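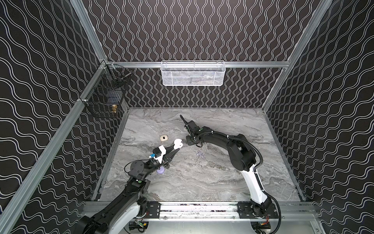 Work surface with two mounted arms and black patterned walls.

Progress report, Husar Valley reintroduction

This report covers our second season of returning Torusberg ground squirrels to the upper Husar Valley, paid for by the Irnier Fund. We're delighted with how it has gone. After a slow first year the colony came through winter in far better shape than any of us had dared to plan for, and the first spring litters are above ground.

Animals released

We moved 57 squirrels from the breeding pens at Pralico to the valley last summer. They went out in family groups, each into its own starter burrow under a wire cap, and the caps came off after 6 days. The first season we took them off after 2, and too many animals bolted straight for the road. The longer wait made a huge difference. Most families stayed within sight of where we put them, and by August they had dug side tunnels of their own.

Two burrows flooded in a late storm. We have since stopped using the low ground by the creek and marked it off on the release map.

Grazing and grass height

Short grass is what these animals need, so they can see a hawk coming. The sheep agreement with the lower farm now covers 400 acres, up from a single pasture. Ragwort is still a headache on the east slope – we pulled it by hand twice and will have to do it again.
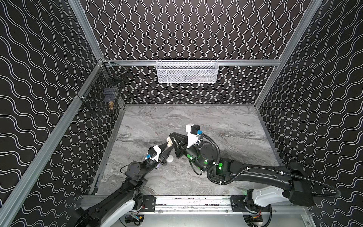 Winter survival

The February check was the part we were most nervous about. Snow lay late, and we only had a few clear mornings to look for opened burrows. Even so, we found fresh digging at every release site except the two that flooded. Ear tags read in March included several adults from the very first release, which made for a happy drive home!

Badgers are back in the valley too. They dug out one burrow on the north side. We don't plan any action beyond watching, as both species lived side by side before the valley was plowed.

School visits

Classes from the town came up on Friday mornings all through May. The children were terrific at sitting still, and the viewing bank needs a second bench.

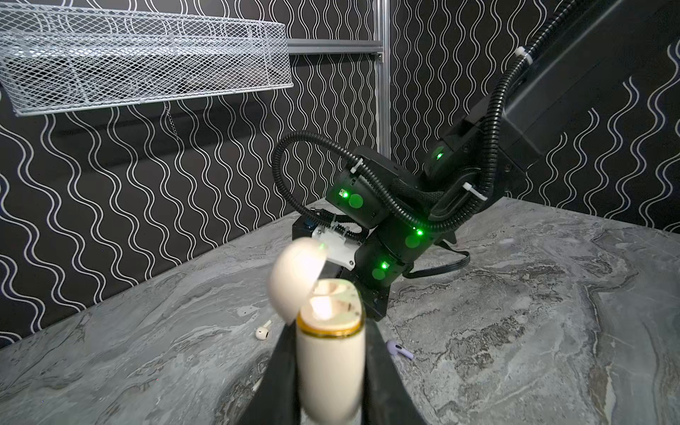
Page last updated: June

Spending and next steps

Spending is on budget apart from fencing, which ran over when the posts had to be replaced at the north gate. We covered that from the vehicle line and don't need extra money this year.

Next season we would like to start a second colony across the ridge, using young animals from Pralico and, if numbers allow, a few born in the valley. Landowner talks are going well, and the draft grazing plan will come to the Fund with our fall report. The remaining ear tags are on order.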